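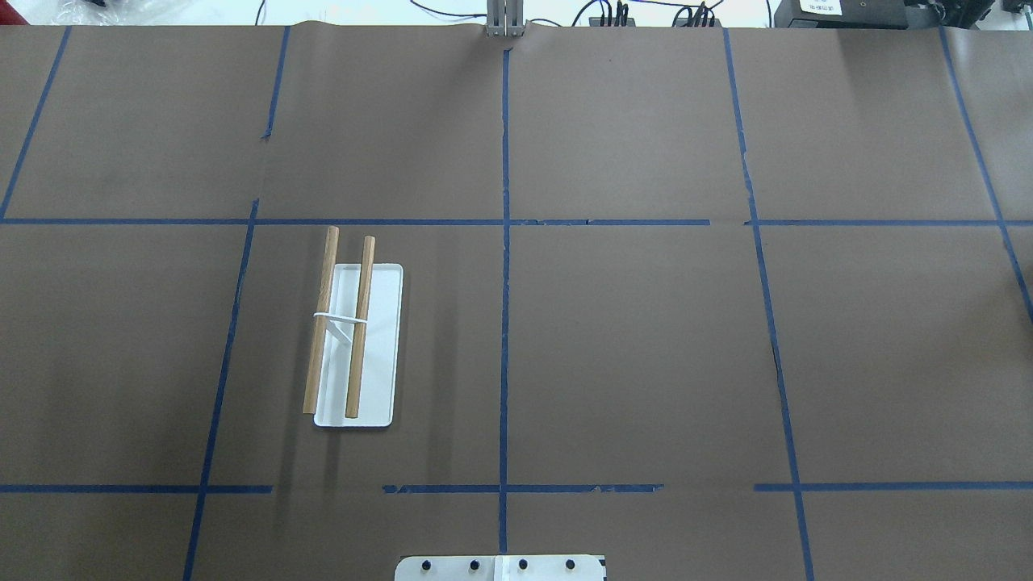 Yesterday I changed the paper on the big table again, and my back is telling me about it today. I promised Katalin Medve that I would write down how I do it. She has a long table at her place in Kalcombe and the same trouble as me: whatever you put down on it leaves a mark, and after one winter the top looks a hundred years old.

I use brown kraft paper, the ordinary kind for wrapping parcels. I buy it from Tóth, the stationery shop near the bridge in Kistutberg, where the rolls stand in the corner behind the envelopes. The last one cost me 3416 with the discount. It is heavier than the paper I had in November, which came from Tusar and tore every time somebody moved a box over it. I don't want to speak badly of Tusar, their tape is very good, but the paper was too thin for this work.

First I take everything off the table and wipe it. Then I roll the paper out from one end, slowly, and I press it with my forearm as I go. If you use only your fingers you will get small bubbles. I always get some creases anyway. The worst place for me is the far edge, because I cannot reach it well and the paper likes to gather there in a little hill. I used to pull it out and begin again. Now I leave it. Vivek Sandhu, who helped me the first time, told me that a table is not a bed and does not need to be made so nicely, and I think of this sentence quite often. 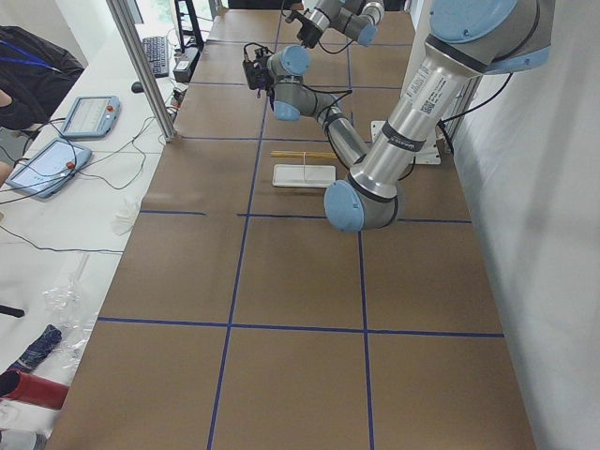

After the paper comes the tape. I use the blue painter's tape, the one that comes off again without taking half of the surface with it. I put the long lines first, from one end of the table to the other, and then the lines across. Katalin asked me why I want squares at all. The answer is simple: I am a person who spreads. If I have one big brown table, in one hour I have things in all parts of it and I cannot find the scissors. With squares I can say to myself, this one is for what I am doing now, that one is for what is finished, and these must stay free. It works for me on most days.

I tried once to measure the squares properly. I made small pencil marks every 30 centimetres and I used a long ruler, and it took the whole morning. At the end the lines were still a bit like waves, as the tape stretches a little when you pull it. So now I do it by eye. I hold the roll in the right hand and keep the left thumb on the tape, and I look at the place where I want to arrive, not at the place where I am. My father painted window frames in this way.

When a strip tears, I don't remove it. I start a new piece over the end of the old one and go on. You can feel the joint if you pass your finger over it, but for putting things in a square this is not important. Sometimes a small gap stays open, and this is also fine.

The knitted things were my reason for being careful in the beginning. Wool takes everything from a table: dust, glue, small splinters. On clean paper it can lie for days. Only be careful with fresh tape, the edge is sticky and it will catch the yarn. I lost a nice loop like this once, and I had to repair it with a crochet hook and a lot of bad words.
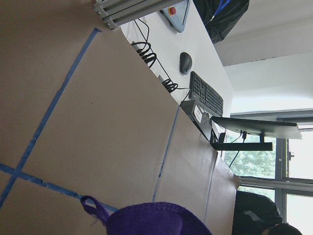
The desk next to the table I leave white, without any cover. I tried paper there too, but the mouse did not like it and the keyboard was sliding. I wipe that desk with a damp cloth and this is enough. The cables are a separate problem and I have no good advice about them. I push them together in the evening and in the morning they are again everywhere.

How long does it last? The paper before this one stayed for the whole winter. The tape gets tired earlier, the edges become a bit hairy, and I change only the strips that are really bad. Please pull them slowly and low, almost flat along the paper, otherwise a brown layer comes off with the tape and you have a pale line there for ever.

Katalin, for your table I think one roll will be enough, but buy two rolls of tape. If they have only the green one at Tóth, wait for the blue. I had the green one once and it did not want to come off.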